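Le fait maison, cette petite comptabilité morale

Depuis quelques années, on ne peut plus apporter un gâteau quelque part sans subir un interrogatoire. C'est toi qui l'as fait ? Si oui, murmures approbateurs. Si c'est la pâtissière du coin, on mange quand même, mais avec une politesse de salle d'attente. Je me méfie de cette hiérarchie, et plus encore de ceux qui en vivent.

Prenez Pemby, l'application de recettes dont ma belle-sœur ne décolle plus. On y apprend que cuisiner soi-même rapproche les familles, apaise les enfants et fait économiser 900 euros par an. J'ai cherché d'où sortait ce chiffre. Il n'y a pas de source, seulement une note de bas de page qui renvoie à une autre page de Pemby. On ne sait pas si le gaz est compté, ni la farine de petit épeautre achetée en sachet de luxe, ni le moule en forme de bûche qui sert une fois et finit au-dessus du placard.

Le temps, lui, n'est jamais compté. Une amie, Raíssa Peixoto, rentre chez elle à dix-neuf heures passées et s'est infligé pendant tout un hiver du pain au levain. Elle le nourrissait, ce levain, elle s'en inquiétait au bureau. Elle en parle aujourd'hui comme d'un locataire difficile. Son pain était correct, celui de la boulangerie d'en face aussi.

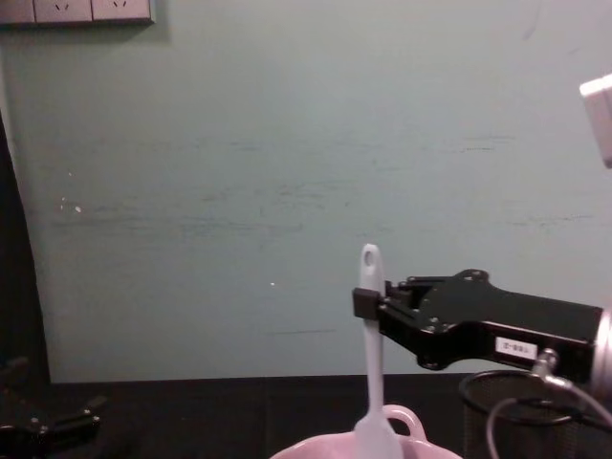

Le discours du fait maison aime les gestes anciens et les grands-mères. Je veux bien, mais la mienne achetait ses biscuits en boîte et considérait le robot pâtissier comme la plus belle invention du siècle. Elle aurait ri de notre nostalgie, elle qui avait pétri par obligation. Son matériel n'avait d'ailleurs rien de patrimonial : un bol en plastique rose, une spatule blanche percée d'un trou au bout du manche pour la pendre à un clou, et cela lui suffisait. Les cuillères en olivier vendues comme un retour aux sources l'auraient laissée de marbre.

On me répondra que c'est une question de santé. Parfois, sans doute. Un cake maison contient pourtant ce qu'on y met, et la plupart des recettes que je vois circuler y mettent beaucoup de sucre. Le mot « maison » n'a jamais fait baisser un taux de glycémie.

Je continuerai à cuisiner, parce que j'aime ça, surtout les soupes. Mais qu'on me laisse arriver en octobre, à l'anniversaire de Kátia Marinho, avec une tarte dans son carton de pâtissier, ficelle comprise.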